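How to Assess Whether a Two-Arm Robot Can Pack and Put Away Groceries

Guidance for facilities managers, care providers and small retailers
Prepared by Kalliopi Krasniqi, with technical review by Yevhen Dmytriv

Purpose of this guide

Suppliers increasingly offer tabletop robot arms for light chores such as sorting purchases, filling bags and clearing counters. Demonstrations of these systems are often persuasive, and buyers have few simple ways to judge them. This guide sets out a procedure that can be carried out by staff with no background in robotics. It was developed at the Colham assessment workshop and is used by Fliseo when advising member organizations.

The procedure answers one question: can the machine do this chore, with these goods, at a standard the organization would accept from a person? It does not rank suppliers and should not be used to compare prices.

Before you begin

Agree in writing on what counts as a finished task. "Put the groceries away" is too broad. A usable definition names the goods, the starting arrangement, the final location and the condition the goods must be in at the end. For example: all packets moved from the table into the bag, none dropped, none torn, and the bag left standing.

Agree also on what help is permitted. Some systems are guided by an operator for all or part of a task. Ask the supplier to state, for every trial, whether the arms are being operated by a person or are running on their own. Record the answer on the trial sheet. Results from the two modes must never be added together.

Step 1. Choose the goods

Select goods that your staff handle every week. Rigid boxes of a single size tell you very little, as machines have been able to move these for many years. Include the following:

Snack bags, which change shape when held and may slide under other objects.
Soft or foil-type packets, including some that are already creased.
Clear containers, which some vision systems find difficult to locate.
At least one bag, either paper or cloth.

Do not accept a set of goods supplied by the vendor. Replace any packet that bursts or becomes too worn to resemble what a customer or resident would bring in.

Step 2. Arrange the table

Place the goods within reach of both arms. Do not line them up. Packets should lie at different angles, and at least one should be partly covered by something else. Ask the supplier's staff to leave the layout as they find it.

The working area should be wide enough for each arm to move without striking the walls. Check that cables can follow the arms through their full range, and that nothing on the table can catch on them.

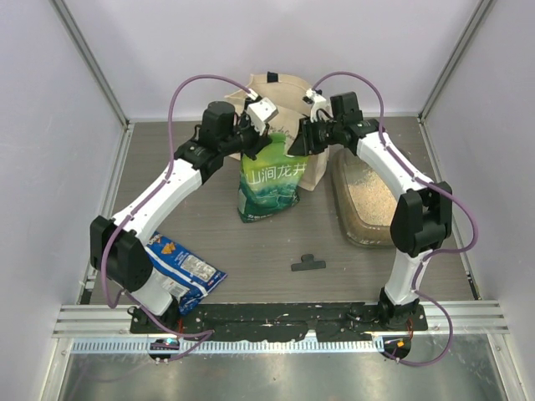
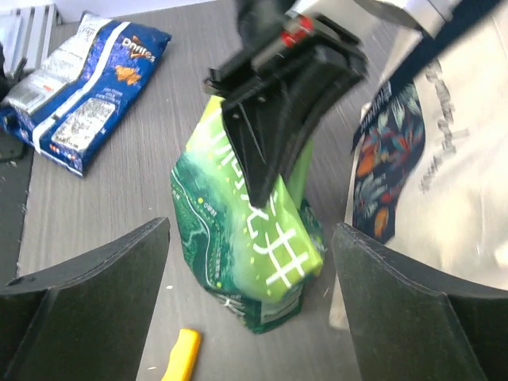

Step 3. Run the trials

Run 10 trials with the same goods and a new layout each time. Allow a limit of 900 seconds per trial. Start the clock when the first arm moves and stop it when the supplier declares the task complete. If the limit is reached, record the trial as unfinished and note which goods remain.

An observer should stand where both arms are in view and should not speak to the operator while a trial is under way. A second observer keeps the trial sheet. Selma Kovačević, who coordinates trials at Colham, recommends that the two observers exchange roles at the halfway point, as attention drops sharply during slow runs.

Step 4. Record faults by type

A simple pass or fail hides most of what a buyer needs to know. Use these headings:

Missed grasp. The fingers close and the item is not held.
Slip. The item is held and then lost before it reaches its destination.
Damage. The packet is torn, the contents are crushed, or the bag is pulled over.
Wrong item. The arm selects something other than the intended article.
Intervention. A person touches the goods, the table or the machine.

Soft packets produce the greatest number of slips in our trials. A packet may be lifted cleanly and still rotate in the grip when it is turned toward the bag. Note the point in the movement at which the slip takes place.

Step 5. Compare with a person

Ask a member of staff to carry out the same task under the same definition. One practice run is enough. In the most recent Colham session, held in December, the staff member finished every trial without a fault. The arms, operating on their own, completed 4 of the 10 within the limit. The remaining trials ended with goods still on the table or required an intervention.

These figures apply to one system on one set of goods. Plastdale, which ran the procedure with its own stock, reported fewer slips but more missed grasps on clear containers.

Interpreting the results

A system that needs an intervention in more than 2 trials should not be left without supervision. It may still be suitable where a member of staff is already present and the work is not urgent. Speed alone is a poor reason to reject a machine if the task can be done overnight. Damage to goods is a stronger reason, particularly where the goods belong to residents or customers.

Repeat the full procedure after any software update, and whenever the range of goods changes. Completed trial sheets should be kept with the equipment records. Questions about the trial sheet may be addressed to Isla Lennox at the Fliseo advisory desk.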